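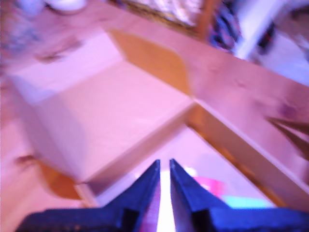
Clonari has been granted a remote betting licence by the Bridcombe gaming authority, ending a review that began in January. The licence covers fixed-odds sports betting and in-play markets, but leaves out casino games and virtual sports. It also sets a tight limit on settlement: any gap between the time an event result is confirmed and the time a bet is paid must be logged, with delays of more than 30 seconds reported as faults. That leaves the operator little room, something like the thin strip of light between the two dark blue fingertips of the gripper in the first picture. Earlier licences set the same limit at two minutes.

The operator will take bets through its existing platform, Sebastian, which already runs account checks and deposit limits for its lottery business. Bridcombe's technical standard asks for a separate ledger for sports bets, so the two products can't share a balance. Customers who hold a lottery account will need to open a second wallet and set a new deposit limit before they can place a bet.

Testing was carried out by Bindotitz, an approved test house. Its report lists 3283 test cases, of which 423 dealt with in-play price changes and suspended markets. Two cases failed on the first run. Both concerned cash-out requests made while a market was being suspended, where the platform showed the old price after the new one had been sent. The fault was fixed in a later build and the cases were run again without error.

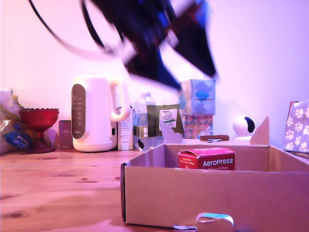 A robotic gripper in motion over a wooden table, with a tissue box and an open cardboard box.

Mererid Penry, who leads technical licensing at the authority, said the shorter limit would apply to all new applicants. "Existing operators will move to it when they renew," she said. "We do not plan to bring any renewal forward." She added that the fault reports would be used to check trends across operators and would not lead to a penalty by themselves.

The licence has three further conditions. Clonari must keep full bet records for five years, offer a cooling-off period on every account, and show the time spent logged in at all times during in-play betting.
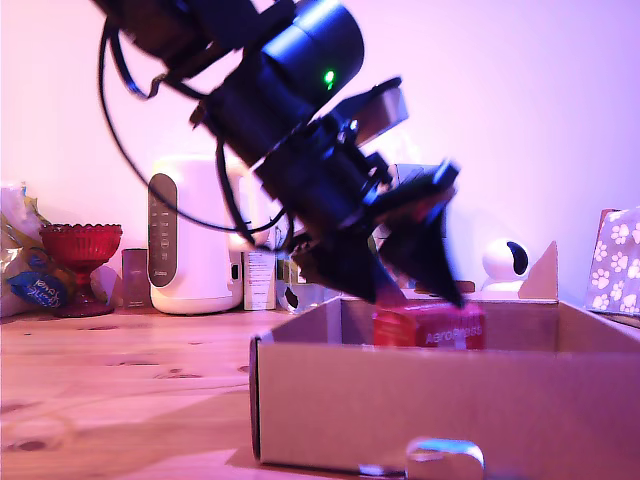
Records must be held in a form the authority can read without the operator's own software — a point that delayed the application, as Sebastian stored its price history in a closed format. An export tool has now been added and was included in the final round of tests.

Clonari has not given a launch date. Under the terms of the licence it must take its first bet within six months or apply again, and a change to the in-play pricing engine before then would need a fresh report from the test house. The full list of conditions has been placed on the authority's public register.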